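## Recording pick-up runs with the club gripper

Read this before booking bench time. It assumes the arm is already homed and the wrist camera shows up in the Prikia panel.

1. Clear the last group's parts off the table.
2. Open the gripper fully and check that both orange pads are seated on their white bases.
3. Set the tool within reach of the fingers.
4. Start the log, then move.

Approach slowly. Set the speed limit to 50 in the panel – the default of 2000 is for the competition arm and will trip the stop.

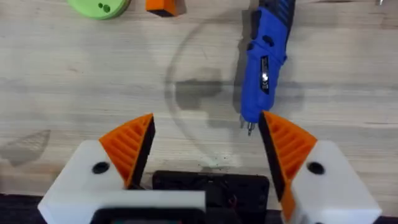
Close in small steps and watch the motor load. If it passes 91, back off and realign the wrist before trying again. Do not raise the limit to force a grip.

Save each run under your team name, failed runs included. Kartini Sembiring merges the logs on Sunday, and files without a team name are skipped. Pad wear and loose screws go to Natália Marinho, with the run number.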